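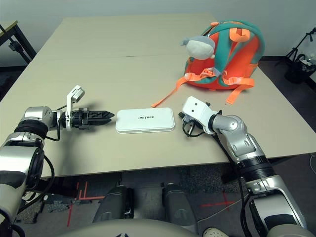 Fuge zwischen zwei Tischplatten – füllen oder lassen?

Forum > Werkstatt und Möbel > Tische und Arbeitsflächen

kantenhobel_83
Moin zusammen, ich habe einen rechteckigen Arbeitstisch übernommen, dessen Fläche aus zwei Platten zusammengesetzt ist. Die Fuge verläuft quer im hinteren Drittel. Papier bleibt beim Schreiben daran hängen, Krümel gehen auch rein. Ich überlege, sie mit Weichwachs zu schließen. Hat jemand damit Erfahrung? Der Tisch soll im August mit umziehen und passt nur zerlegt durchs Treppenhaus.

Lotte_Nord
Wenn er zerlegt werden muss, würde ich gar nichts reinschmieren. Weichwachs kratzt du hinterher wieder raus, das ist eine elende Arbeit. Schau erst mal von unten, womit die Platten verbunden sind. Bei meinem alten Tisch waren es Plattenverbinder, davon saßen zwei locker. Nachgezogen, seitdem Ruhe.
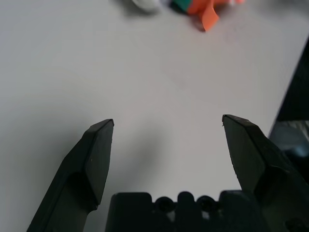 Wichtig ist nur, dass die Platten beim Anziehen bündig liegen. Zwinge drauf, Zulage drunter, dann erst festdrehen.

mörtelmax
Sehe ich anders. Auch fest verschraubt arbeitet das, und im Winter hast du wieder einen Spalt. Ich habe bei mir Hartwachs genommen, hält seit Jahren. Für den Umzug schneidet man das mit dem Cutter auf.

Lotte_Nord
Und reißt dabei die Kante aus. Bei Hartwachs sowieso.

kantenhobel_83
Danke euch. Ich habe unten nachgesehen. Es sind 4 Verbinder, Schlüsselweite 12. Einer dreht durch. Gibt es die einzeln? Im Baumarkt am Donnerstag nur Achselzucken.

T_Higuchi
Die gibt es einzeln bei Dravex im Beschlagshop, achte auf den Gewindedurchmesser. Meiner hatte M 8, das ist nicht bei allen so.

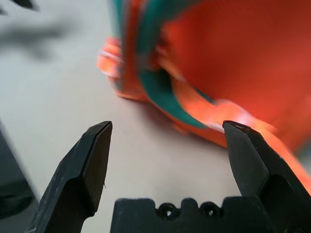
Falls das Loch in der Platte ausgeleiert ist, hilft der neue Verbinder allein wenig. Dann mit Holzdübel und Leim zusetzen, über Nacht trocknen lassen und neu bohren. Bitte nicht mit Heißkleber, das habe ich einmal versucht.
Takumi Higuchi

mörtelmax
Bei 700 Millimeter Tiefe würde ich eine durchgehende Platte kaufen und mir das Gefummel sparen. Ichikawa hat so was fertig zugeschnitten.

kantenhobel_83
Die bekomme ich nicht um die Kurve im Treppenhaus, siehe oben. Verbinder sind bestellt, die Fuge bleibt vorerst offen. Bei Schreibarbeiten lege ich eine Unterlage drauf. 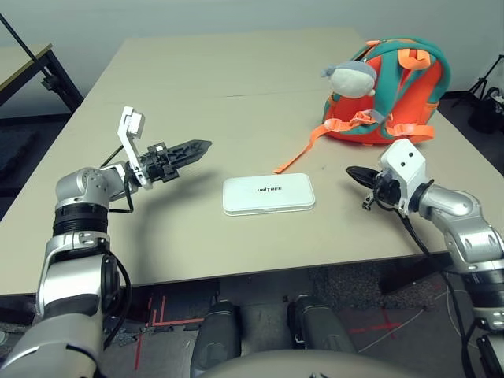

Tisch mit der Fuge im hinteren Drittel

Lotte_Nord
So schlimm sieht die nicht aus. Anziehen und gut. Wachs kannst du nach dem Umzug immer noch nehmen, wenn es dich dann noch stört.

mörtelmax
Ich bleibe bei Hartwachs. Sag trotzdem Bescheid, wie es mit den neuen Verbindern sitzt.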